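Table settings, November
Hillormont back room, page 2 of the gallery

Quick upload before I forget which mat was which. We went through the whole box of placemats and the play food this month, one setting at a time, and I kept notes on my phone, half of them unreadable. Jasmine mat is first up.

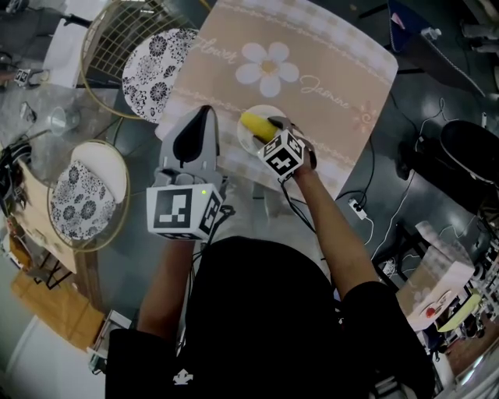

Lesia Harasym brought the box over from Nestholm in the rain, so the first hour was wiping things down. Then an argument over which plate goes with what. Small plates won. Big ones hide the pattern and the pattern is the whole point of having the mats out.

Notes on the rest of the afternoon, in the order we did them. More pictures when Pylyp sends me his.

Jasmine mat - tan with the wide pinkish check border, big white flower near the top, cursive lettering either side of it. Small round white plate. Something yellow to go on it. My favorite of the lot and I will not be argued with.

Chairs - the round ones, gold wire with the black floral pattern on the cushions. Olesia Onyshchenko wants them for the front room. Pretty, but they slide if you lean back. Felt pads are on the list.

Blue stripe mat - nice color, curls at one corner. Left it under two cookbooks overnight and it still curls. Might go in the give-away pile.

Soup bowls - came out at 4 pm, went straight back. Too deep for the mats, everything looked crowded. Rostyslav says try them with no mat at all. Maybe next month.

Play food - sorted into fruit, vegtables and "other." Other is mostly bread. One tomato has lost its stem, if anybody finds it please drop it in the jar by the kettle. The eggs roll so give them a cup or a deep saucer.

Green leaf mat - stained, soaked it, came up better than I expected. Do not put it in the dryer. Lesia Lysenko did that with the last one and it went stiff as a board.

Dessert plates - the Demchenko set, on loan, so they go back in thier own box with the paper between. Two shelves up, left side. Not stacked under anything heavy please.

Napkins - tried the folded triangle, tried the roll, went with flat in the end. Ironing took longer than the setting did. Paper ones next time, I don't care what anyone says.

Tea setting - cups, saucers, the sugar bowl with the odd lid. Looked lovely and then we used it for real tea, so no tidy version exists. Fine by me.

Still to do: the round mats, the kids' plates, the long runner Pylyp Didenko found (needs hemming, 600 pins and somebody patient). Write to me if you want to borrow the Jasmine mat, it's going out to Rostyslav first and then it's free until the holidays.

Page 3 when I get to it.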